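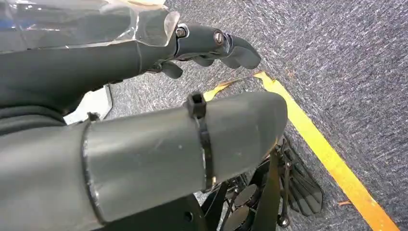 Quick garage and workbench tips, Sep 12, 2020

Paint lids. Press plastic wrap over the can before the lid goes on. Opens easy next time, no crust.

Stuck drawer? Rub a candle stub along the runners. Did 3 in the old Lachance dresser, all fine now.

Sandpaper goes dull fast, clean it with an old crepe rubber shoe sole. Dont throw it out yet.

Rusty pliers. White vinegar overnight, scrub, dry right away, drop of oil.

Drop cloths and clear sheeting: shake outside, fold dusty side in. Tape the corner so you can find it agian.

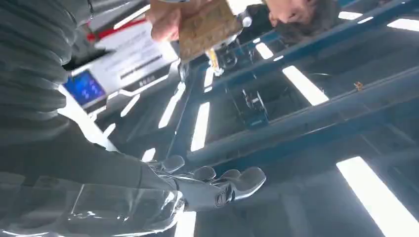 Clear plastic cover, with ribbed sleeve alongside

Long sleeves get rolled up before you touch the drill press. Every time.

Screws in jam jars, label on the lid AND the side.

Glue bottle tips: stick a screw in the end. Pull out with pliers.

More in June's list (damp basements, the Testhorpe shelf fix). Jar labels are next.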